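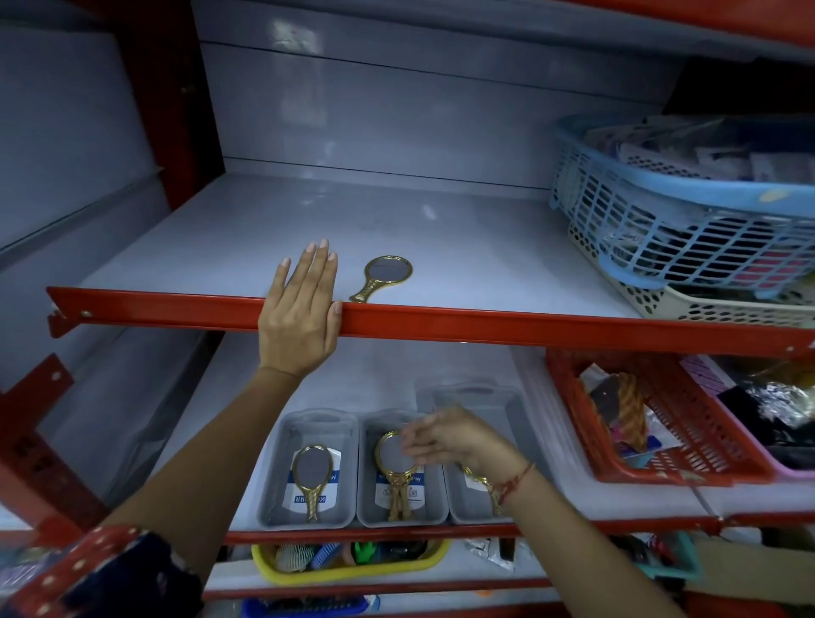

4.2 Handling rules for shelf tasks

The rules in this section apply to every recording made on open retail shelving. They were written by Maxine Sutcliffe after the February pilot at Josham, in which 52 recordings had to be rejected for causes that had little to do with the task itself. Most of the rejected recordings showed a correct pick and a correct place. They failed because the person wearing the head camera had moved a neighboring item, leaned out of view of their own hands, or started before the shelf had been checked. A policy trained on such data learns the extra motion along with the task, and a reviewer can't always separate the two afterward.

Rule 1. The shelf is set before the recording starts and isn't corrected during it. If an item falls or a basket shifts, the person carries on to the end of the attempt and marks it. Straightening the shelf in the middle of an attempt was the most common fault in the pilot.

Rule 2. Both hands stay in view while either one is in contact with an item. A hand that isn't working may rest on the front rail, fingers spread or curled over the edge, but it must not rest on goods or on a tray. Figure 2 shows the left hand placed on the red front rail of the upper shelf while the right hand reaches toward a gold-framed hand mirror in the middle tray on the shelf below. We allow the resting hand on the rail because it steadies the body and the rail can't be pushed out of place. Earlier drafts asked for the idle hand to be held clear of the shelf, and people got tired and began to sway.

Rule 3. Items of the same kind are approached one at a time. Where several trays stand side by side, the instruction names the tray by position ("left," "middle," "right") as seen by the person wearing the camera. The direction is never given from the robot's side. Osia's first instruction set mixed the two, and we dropped it.

Rule 4. Surrounding goods are left in the shelf. It would be easier to clear everything except the target items, and the Kereama recordings were made that way, but a stocked shelf is what the robot has to work in. Baskets of combs, brushes and packaged goods stay where they are. The only items removed are those that stick out past the front rail far enough to catch a sleeve.

Rule 5. Sleeves, bracelets and watches are permitted. We considered a plain glove for all participants and decided against it, as it changed how people gripped thin handles. Loose cuffs are pushed back if they touch the goods.

Rule 6. Reflective items need a second check. Mirrors and glossy shelf surfaces can throw bright patches into the view, and these move when the head moves. The reviewer plays each such recording once at normal speed and once slowed down, and flags any part where the edge of the target item can't be followed. A flagged part is kept in the archive and left out of training.

Rule 7. A session ends after 20 attempts, and the person then rests away from the shelf. Sessions are not extended to make up for flagged attempts.

Two reviewers check each session separately against rules 1 to 6. If they disagree, the stricter reading is used. At Nasell, where the full set of 2,000 recordings was made, rule 2 produced the most disagreement, mainly over whether fingertips hidden behind a basket count as in view. We now treat a hand as in view when the wrist and at least two fingers can be seen. Recordings reviewed before that change were checked again under the new wording.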